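Print this item | E-mail to a friend

Search the newsletter Go

2022-06-28

Ice hockey: rink hours, fees and the new season

The Pirumton junior and senior sections will share the ice at Prurkbridge again next season, and the fixture list starts in September. The rink has confirmed our block booking at 36 weeks, which takes us through to the end of the spring tournament. Training times stay as they were for the under-12s and under-14s. The senior recreational side moves to the later slot, after public skating ends, and players should expect to be off the ice and changed within half an hour of the final whistle.

Fees go up. A full senior season will cost 564 pounds, payable in one go or in monthly instalments, and the junior fee has been held at last season's level. The rise covers the higher hourly charge for the ice and nothing else. Referees' fees are still collected on the night. Anyone paying by instalment needs to have the first payment in before their first league game, and a player with two missed payments will not be picked until the account is up to date.

Registration forms are at the rink desk and can be handed in there. Please fill in both sides. The emergency contact section on the back was left blank on a good many forms last time, and those players were held out of their first session until it was sorted. Returning players keep their shirt number if the form is in by the end of July. After that, numbers go to whoever asks first.

Goalkeepers

We are short of goalkeepers at every age group. The senior side finished the season with one, and the under-14s borrowed theirs from the year below for four of their last six games. The club owns two full sets of goalkeeping kit in junior sizes and one in adult medium, all of which can be borrowed for the season against a deposit. Goalkeepers pay half the normal fee. No experience is needed, but you do have to be able to skate backwards and stop on both sides. There will be a separate goalkeeping session once a fortnight, on the half of the ice furthest from the entrance.

Last season

The seniors came fifth. They won the home game against Trastine and lost the return by a single goal in overtime, and that result in the end decided fourth place. The total gate across the home fixtures was 867, up on the season before, helped by the two cup nights. The under-12s played 19 games, lost the first five and then only three more. The under-14s went out of the cup in the quarter-final after a shoot-out.

The Tsang Trophy, for most improved junior side, went to the under-12s. It will be on show in the cabinet by the skate hire counter once the engraving has been done.

Kit and equipment

Helmets must carry a full cage or visor at junior level, and mouthguards are required for everyone. Neck guards will be compulsory for all juniors from the first training session. Check the fit of last year's pads now, as shoulder and shin pads are the two things children grow out of over a summer. The second-hand kit sale is in the upstairs room at the rink on the morning of registration. Skates for sale should be tied together in pairs with the size written on a label.

Sharpening is available at the desk during public skating. Leave skates by noon for collection the same evening.

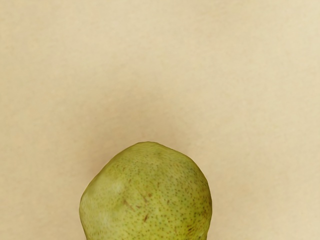
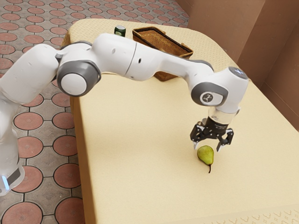 The green pear, close up and with the robotic arm over the table.

Contact the newsletter | Copyright Pirumton Ice Hockey Club | Back to top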